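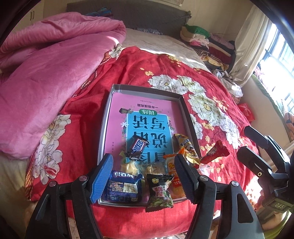
Mathias Sutter
Membership Secretary and owner of Brula, hull no. 139

August 26, 2024

I have wanted to see the Lüthi yard in Bridgate ever since I bought my boat, and this summer they finally opened the doors to owners. Anyone with a Devell could sign up, and people with other boats were let in too, provided they put up with us talking about ours.

We met at the slipway gate and went straight into the molding shed. The Devell hull mold is still there! It sits on its steel cradle at the back, a little dusty, with the old gelcoat repairs showing along the turn of the bilge. I ran my hand down the stem and found the small flat spot every one of us has sanded at some point and blamed on a previous owner. It is in the mold. I can't tell you how happy this made me.

The yard stopped building our boats years ago, but they kept the drawings, and those were laid out on the loft floor for us to look at. There are two keel options on the original sheet, the fin we all know and a shoal version that draws a good deal less. The foreman thought five of the shoal boats had been finished. If you own one, please write to me, as the register shows only two and I would love to fill in the rest.

After coffee we watched a rudder being rebuilt. They had split the old blade along the seam, and the foam inside was brown and soft as cake near the stock. The new core was already shaped and waiting. Their advice was to drill a small hole low in the blade at haul-out and leave it open all winter – if it is still weeping in spring, open it up. I have been putting this off on Brula for three seasons and have now run out of excuses.

The spar shop was the other high point. They still have the tooling for the original gooseneck fitting and will run a batch if seven or more owners order together. I have four names so far, mine included. Mast steps are a different matter, since the casting pattern is gone, but they can weld one up in aluminum from a sound original, so don't throw yours out even if it is cracked.

In the afternoon the wind filled in from the southwest and we took two boats out past the breakwater. Brula has the tall rig, fitted in 2000, and I was keen to see how she would go against a standard one. Upwind there was almost nothing in it. Off the wind we pulled ahead nicely, until I made a mess of the jibe and gave it all back.

Lüthi would like to do this again next year, probably in September once the hauling-out rush is planned. Bring old shoes, the shed floor is sticky. Gooseneck orders to me by mail or at the fall meeting, with your hull number and whether you have the early or late boom.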